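Bins, grippers and one very stubborn lobster

25/10/2021

So it's been a while since I wrote anything here, sorry! The semester ate me. But I promised a few of you an update on the robot project, and I finally have an evening with no lab report due, so get comfortable.

Quick catch-up if you missed the September post. I signed up for the student project with Cathal Tully's group, the one where you get a robot arm, a bin of random stuff and the rest of the semester to teach the first thing to pick up the second. I'm on a team with Liam and Ailbhe, plus Ailbhe's brother Jarlath, who was supposed to be doing something with drones and wandered over to us in week 2 and never left. Our code is called Jitus. Don't ask, it was late and Liam had the keyboard.

The first couple of weeks were all setup and I won't bore you too much. We had to get the arm talking to our laptop, which sounds like an afternoon and was not an afternoon. Then came calibration, where you tell the software exactly where the overhead camera is compared to the arm. We got that wrong by a tiny amount and the gripper kept closing on air right next to whatever we wanted. Very politely, very confidently, right next to it. Ailbhe found the mistake in the end (a minus sign, it's always a minus sign).

After that it got fun! We pick objects that are annoying in different ways. The tape measure is chunky and smooth. The little yellow block is the easy one, the one we run when we need cheering up. And then there's the lobster, red-orange plastic with two big claws, and I have spent more time thinking about the shape of that lobster than I have about my math midterm.
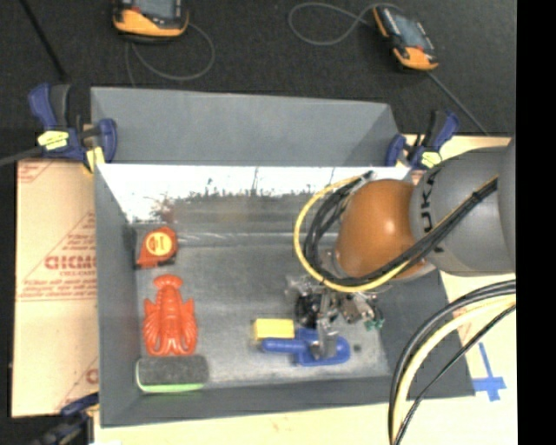 Robotics Club, Department of Engineering, Curcombe College

The blue thing under the gripper gave me a whole week of trouble on its own. It has a rounded handle and then a wider end, and our program loved the wide end because it's the biggest patch of blue. Bigger target, better grab, right? Nope. I ended up adding a rule that gives extra points to narrow parts, and then of course that rule got very excited about lobster claws. Two steps forward.

The other headache is the bin. The metal floor is kind of cloudy and the back wall throws glare right at the camera, so our first version of the object finder kept reporting treasure where there was only shine. Liam's fix was to mask off the back wall completely. Mine was to collect way more pictures. We did both, and I sat there labeling 2000 of them over three evenings with a big bag of pretzels. I now see outlines around things when I close my eyes.

Oh, and clamps! Clamp your bin, people. We had a run early on where the gripper nudged the side and the whole thing slid over, and every single grab after that was off. Gearóid Mulligan, our lab tech, walked past, looked at it, and came back with a handful of clamps without saying one word. I think about that a lot.

Our logged attempts are up to 204 now, and Jarlath keeps them all in a spreadsheet with a comments column that is mostly swearing. Next on the list is speed. Right now the arm moves like it's carrying soup, and Cathal wants to see it clear the bin at a normal pace before he lets us add new objects. I also want to try the picks in a random order - at the moment it always goes for the same kind of thing first and leaves the lobster for last, and I kind of get it.

If anyone reading has dealt with glare off a metal surface, please leave a comment, I'll try anything. I'll post again once the speed tests are done, and I owe Ailbhe a coffee for the minus sign, so that's tomorrow sorted.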